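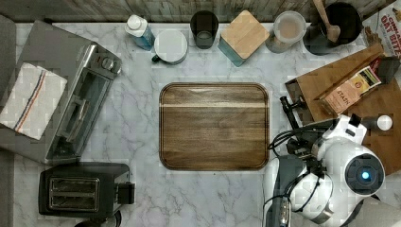
Attachment 1, kitchen counter cell, arm at right next to the lighter board

Ticket: Equipment request, kitchen counter cell
Opened: 2020-08-13
Opened by: Consuelo Urrego
Assigned: Hạnh Bạch
Status: open, waiting on vendor
Category: purchasing / hardware

Problem as reported:
Need spare fingers and a cable kit for the counter cell before the budget closes. Trateck quote came back with the wrong gripper listed. Also no line for the cable kit at all. Asked twice. Total on the quote is 2,227 and I can't approve it the way it's written, half the lines are for the floor-standing version and we don't have that.

Please sort out what we really need to buy vs. what can wait until February. Short list is fine.

Update 1, Hạnh
Called Trateck. They pulled the part numbers off an old Hervieu order, that's why the gripper is wrong. They'll reissue. Rep says 21 days lead time on fingers, cable kit ships from stock. Told them to split it in two so the kit doesn't sit waiting.

Went through the quote line by line:
- fingers, one set: keep
- second set: keep, we lose a day every time one goes
- floor bracket: delete, wrong version
- cable kit: add
- "commissioning visit": delete?? Consuelo pls confirm, I don't remember anybody asking for this
- extended cover: see below

Cables are the thing I'd spend on first. When the arm works the drawer the slack has to go somewhere and right now that's over the counter.
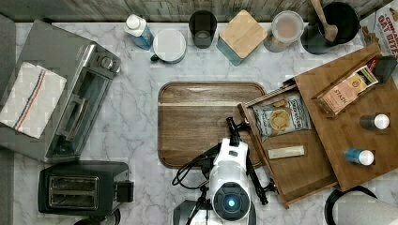 Cable kit is 80 with the clips included. Without clips it's cheaper but then we're back to zip ties and I've cut enough of those off. Kit needs to be the long one. Short one was what Prernton sent us last time and it went back in the same box.

Update 2, Consuelo
Commissioning visit: delete, yes. No idea either.
Extended cover: what does it cover? If it's only the base then no. Fingers are what wears.
Can you check if Stelleo has the same fingers. They were quicker on the last order. Don't want two vendors for the sake of it but 21 days is a lot.

Update 3, Hạnh
Stelleo: same fingers, no stock, won't give a date. Staying with Trateck.
Cover is base and controller only. Fingers and cables excluded. Dropped it from the list.

Tried reseating the connector at the wrist in the meantime, Consuelo had it down as an intermittent. Log clean after, ran the drawer job a few more times, no fault. Leaving that open, not calling it fixed. If it comes back then the kit won't be enough and we're looking at a wrist harness. Put 100 in the contingency line for that, harness is quoted sepparately.

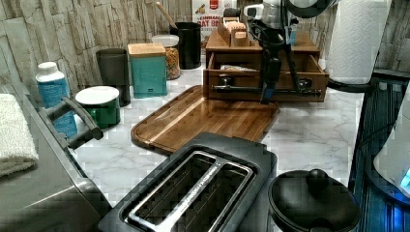 Next item is the mounting space, and this one affects what we order. The rep wants a clearance figure before he'll confirm the bracket for the second camera. Problem is the back of the counter is full. Cereal, crock, the jar, the teal canister, all standing along the wall, and the rod already reaches across most of the width of the organizer. So a bracket that stands on the counter back there is a no. Has to hang from above or clamp at the side. Asked for prices on both. Do not order the standing one even if it's cheaper, it'll end up on the shelf with the other two.

Update 4, Consuelo
Agree no standing bracket. Side clamp is my preference if the price is close. Overhead means facilities and a form and we won't see it before February anyway.

Also can we please fix the layout before anyone measures. Last time the clearance was taken with a different layout and the numbers were useless. Use the one attached:
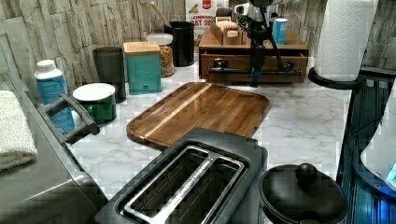
Photo: counter cell, layout reference. Credit: H. Bạch / ticket attachment 4

Board in the center, toaster in front, paper towels at the back right. Leave it like taht until the rep has his figure. Measure from the organizer, not from the wall, the stone surface is uneven and we argued about it last time.

Update 5, Hạnh
Measured, sent to Trateck. Rep confirmed receipt.
Where we are:
- fingers x2 sets: approved, on the reissued quote
- cable kit, long, with clips: approved, ordering today on its own
- side clamp: waiting on price
- overhead mount: parked, February
- wrist harness: contingency only
- cover, floor bracket, visit: removed

Need from Consuelo: cost code for the cable kit. The old one is closed and purchasing bounced it.

Update 6, Consuelo
Code sent by mail. Keep ticket open till the clamp price is in.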